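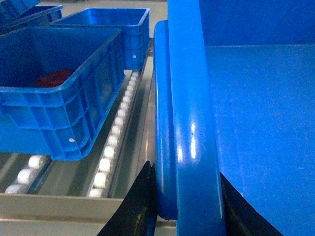
Minutes, Packing Floor Meeting, Prastmont site
April, 2:15 p.m., break room
Taken down by the day shift clerk

Home | Notices | Shifts | Minutes

The first and longest item was the new picking arm on the Wirora line, and what it means for those of us who have worked that line for years. The floor lead thanked everybody for their patience during the changeover, and she meant it kindly. The blue crates still ride on the white rollers as they always have, and several people said it was a comfort to see something familiar next to the arm. The arm now handles 425 crates a shift, and lifting by hand is down to the odd sizes.

There was a good long talk about jobs. The manager repeated that all 48 of us stay on, and that the four lifters will train at Casado for checking and line care, on paid time. One packer said her back is already grateful, but she misses having someone across the rollers to chat with, and a good many heads nodded. It was agreed to try two checkers side by side through the summer.

Night shift asked who answers the stop alarm after 10 p.m. Left open until the Corisness people call back.

Training money: $3000 set aside, plus $100 for new gloves, which passed with a bit of a cheer.

The quieter break room was brought up again. We ran out of time, so it goes first on the list next month. Thank you to whoever brought the lemon cake.

Questions to the floor office | Copyright Prastmont | Back to top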